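Products > Simulation > Ladov Room Pack > Getting started

Search guides Go

Home Kits Guides Pricing Forum Contact

Setting up your first room in the Ladov Room Pack

Written by Refilwe Van der Merwe for Verholm Robotics. Last revised in April.

The Ladov Room Pack is a set of furnished interiors for testing mobile robots before you let one loose on a real floor. This guide takes you from the download to a first set of saved views in the office room. Allow 40 minutes if you already have the Verholm simulator installed and longer if you don't.

What you need

- A Verholm simulator licence (the trial licence is fine)
- The Room Pack archive, unzipped to a folder with no spaces in its name
- 20 GB of free disk space
- A robot model, if you want one later. It isn't needed for this guide.

Step 1: Load the room

Open the simulator and choose File, then Add Room. Browse to the unzipped folder and pick the office. The default colour scheme has a pinkish floor and reddish-brown walls. You can change both under Surfaces, but leave them alone until you've finished the guide, as the lighting presets were made for these colours.

If the room loads with no furniture, you've opened the shell file. Close it and pick the one marked "furnished".

Step 2: Place a test camera

Go to Sensors, Add Camera, and click anywhere in the room. A new camera takes the height and tilt of whatever you last used, so the first view is seldom the one you want. Save it anyway. The Compare panel needs two views to work.
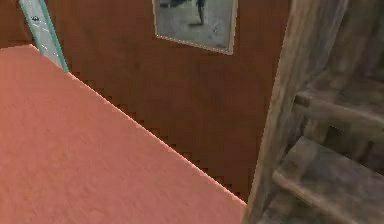 Close to the wooden steps, with the lower part of the wall picture in view.

A camera this near to a large object will give you a lot of one texture and not much else. It's useful for checking how your vision code copes when half of what it knows about the room has dropped out of sight. It's poor for mapping. Name the view "close" and move on.

Jagged edges where two surfaces meet are caused by the Draft render setting. Draft is the default on trial licences. To smooth them, open Render, set Quality to Standard and reload. Frame times will go up. For navigation work we stay in Draft, and Quentin Vidal on our support desk recommends the same to anyone using a laptop.

Step 3: Pull back for a wide view

Add a second camera and drag it back until you can see open floor between the desks and the door. Aim for a view that takes in the chair as well. It's the item most first-time users run into, because the star base spreads out on the floor wider than the backrest would suggest.

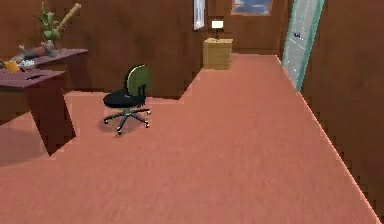

Source: Verholm Robotics / Ladov Room Pack

Check these before you save the view:

- The door is fully in view, including the handle. Door tasks won't start otherwise.
- The small cabinet with the lamp is visible against the back wall. The sample route uses it as a landmark.
- Both desks are listed in the Objects panel. If only one is there, click Refresh.

Small desk items such as the orange cup are separate objects and can be moved, hidden or deleted. Right-click the name in the Objects panel. Pictures on the walls are fixed in this version.

Step 4: Run the sample route

Open Routes and choose Office Short. The route has 4 waypoints and runs without a robot model, using a plain marker. Press Play. If the marker stops early, look at the log at the bottom of the window. "Blocked" means you've moved furniture onto the path. "No floor" means the room has been scaled, and you should reload it.

Step 5: Export

Choose Export, Views, and tick both cameras. The trial licence is limited to 2,000 exported images per room. The counter doesn't reset when you delete files, so try a short batch first.

Questions about licences go to Begoña Arroyo through the Contact page. For bugs, post the log in the forum with your simulator version in the title.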